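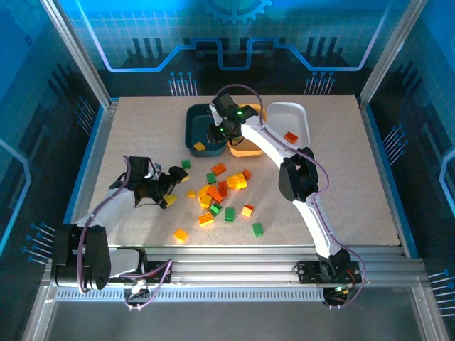 Page 4 of 6

Home Forums Buy & Sell Members Search

Sorting bulk lots: by colour or by part?

dex_d wrote:
Picked up a mixed tub at the Markside flea market on the weekend. The scale at home says 352 oz with the tub, so call it 21 pounds of brick. My last big lot I sorted by colour and regretted it. Finding one small dark grey plate in a bin of dark grey is miserable. Going by part this time unless someone talks me out of it.

venkat_p wrote:
By part. Your eye picks out a colour in a mixed bin much faster than it picks out a shape in a bin that's all one colour. I have 230 drawers in the basement and not one of them is sorted by colour.

muddyboots wrote:
Disagree. By colour is fine if you build with kids. Mine want "the red ones" and couldn't care less whether it's a 2x3 or a 2x4. We have eight ice cream pails and cleanup takes ten minutes. If I had drawers nothing would ever get put away.

venkat_p wrote:
Fair for kids. Dexter is selling half of it though, and buyers order by part.

dex_d wrote:
Right, most of it is going on the Fulcombe board under Sales once it's clean. What are people doing for washing? I've been using a mesh bag in the tub with lukewarm water and dish soap. Drying is the slow bit.

prairie_plates wrote:
Mesh bag, lukewarm, old towels on the floor with a fan on low. Leave it overnight and turn it once. Keep it under 40 degrees or the thin stuff warps. Take out stickered pieces and anything with a motor first.

muddyboots wrote:
I put mine through the dishwasher on the top rack and have never had a problem.

prairie_plates wrote:
You will. I lost a whole windscreen assortment that way in June.

venkat_p wrote:
Wash after the rough sort. No point cleaning the off-brand stuff you're going to give away. I do a first pass into plates, bricks, slopes, wheels and junk, then wash, then split again. Don't go straight to fine categories, you'll quit halfway.

dex_d wrote:
OK, rough sort first. Anyone used the Zolldale trays? They want $100 for a stack and I'm not sure they're any better than muffin tins.

prairie_plates wrote:
Muffin tins. The Zolldale ones don't nest when they're full.

venkat_p wrote:
I like mine. They nest if you don't overfill them.

Venkatesh Pillai
Markside

14 replies 3 likes Share

Comments

gord77: Second the fan. Don't use a hair dryer.

tilly_b: Sorted by colour for years, switched last winter, not going back.

muddyboots: Still colour.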